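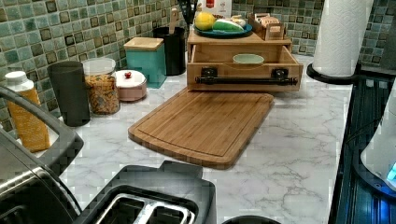 The practice kitchen at Tanoli, bamboo board at the ready.

I'd been meaning to get along to the Tanoli student robotics open day for ages, and this year I finally made it (parking was a nightmare, so allow extra time). The program has 16 teams on the go, and I spent most of the afternoon with the group calling their project Tukik, who've set themselves the job of getting a robot to tidy up a kitchen.

It's harder than it sounds! The students told me they'd logged 400 practice runs before the mid-year break, and were hoping to hit 700 by October. Each run gets written up, even the awful ones. One of them showed me a page where the only entry was "dropped it, again" – I liked her straight away.

They practise with plush food before they're allowed near the real stuff, and I reckon I'd have taken the whole lot home for my niece. Watermelon, banana, all the favourites. Soft toys squash when you grip them, so the programming has to cope with things that change shape, and that got a good half-hour of chat out of the parents beside me.

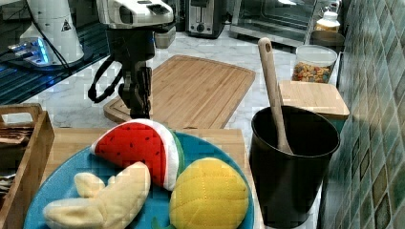 How much coding do you need before you join?
None at all to start with. New students spend their first term pairing up with someone more experienced, and most pick it up as they go.

After that I wandered over to the Walto table, where a younger group was building line followers out of cardboard and some very tired motors. Two of the 2-person teams were racing down the corridor and the noise was terrific. Great fun, though I'd bring earplugs.

Tea and lamingtons were in the Andow Room upstairs. The lamingtons were gone by three, so go early. They're taking names for next year's intake until the end of November, and there's a sign-up sheet at the front desk if you can't get to the info night.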